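# Teaching the Arm: Questions We Keep Getting

*Hamel bench, PC teardown and rebuild. Maintained by Lorraine Harawira. Last touched Thursday, February 21, 2019.*

Read this before you book the bench. If you've read it and still have a question, ask me in person, and expect me to ask which part you skipped.

### What are we teaching it to do?

Take parts out of a desktop tower and put them back. The parts are the graphics card, the processor, the memory and the hard drive. A person with a screwdriver and a podcast can do the lot over lunch. The arm is slower and has no podcast.

### Do I need to know how to code?

No. You need to know how to take a computer apart, and you need to be able to sit still. We've had better luck with the repair counter people from Clerkik than with anyone who wanted to talk about control theory.

### Hand guiding or remote control?

Both, depending on the part.

**Hand guiding** means you take hold of the arm and walk it through the motion. It's good for big, lazy moves: card to table, drive to tray. Put it in free-drive first. If it feels like you're arguing with a refrigerator, you didn't put it in free-drive.

**Remote control** means you sit at the Naleck station and move the arm from there. Use this for anything that goes into a slot. Your hands tend to lean on the arm during hand guiding – everybody's do – and the leaning ends up in the recording. 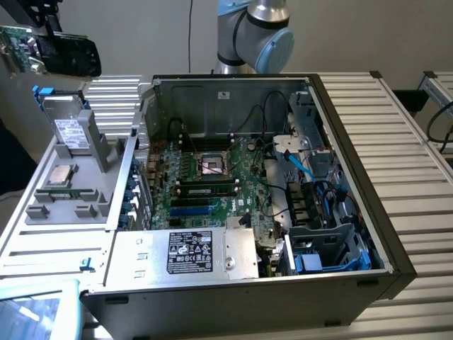 Whichever you use, pick it before you hit record and stay with it. A demonstration that switches halfway gets thrown out, and the export script won't be nice about it.

### Why is the computer on its side?

So that the card goes straight down into the board. Standing up, you'd be fighting gravity and the case at the same time, and the case has had more practice.

### Where do the parts go when they're out?

In the gray tray. Processor in its own pocket, metal side up. Memory in the narrow slot. Hard drive standing on end. Please don't put the processor "just over here for a second." The arm only knows the pocket, and it will go to the pocket and close its fingers on nothing with complete confidence.

### How many demonstrations do you need from me?

A full set is 103 for one part. Yes, really. Most people split that across several bookings and come out the other side with strong feelings about memory latches.

The January set for the graphics card finished at 985 recordings, of which 803 were kept. The rest had wandering trays, dropped cards, or someone stopping to sneeze.

### Should I redo it if I wobble?

Small wobble, keep going. If you miss the slot, back off, line it up again and carry on. Those recoveries are worth having, so leave them in. If you've dropped the card into the case, stop the recording, say whatever you need to say, and start over.

### What's the hardest part?

The graphics card, by a mile. The metal bracket has to find its place at the rear wall while the edge of the card finds its slot, and each of them believes it should go first. Lower it slowly and watch the wrist view on your monitor. The overhead view will tell you everything looks fine right up to the moment it doesn't. 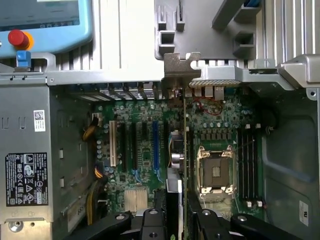

*Wrist view, graphics card in the gripper. CPU socket to the right of it, empty: keep clear of the pins.*

### What happens if I touch the socket pins?

You tell me, and I get a new board out of the cupboard and sigh. There are 2 spares left. I'd like there to be 2 in spring.

### Where's the emergency stop?

Red button on the teach pendant, with the yellow-orange collar. Find it with your eyes before you start. Pressing it is free. I have never been cross with anyone for pressing it, and I've been cross about most things.

### The arm stopped and I didn't press anything. Is it broken?

Probably not. It felt a push it didn't like, usually because a card was being leaned on a slot at an angle. Clear the message on the pendant, back straight out, try again. Third time in a row, come and get me.

### Can I watch it try on its own?

Yes, Praltoleo runs are open to anyone who's finished a set. Bring a chair. You'll recognize your own habits in it, including the little pause before lowering that you were sure you didn't do.

### Does my name go on the recordings?

Just your initials, in the log. Fill in the log.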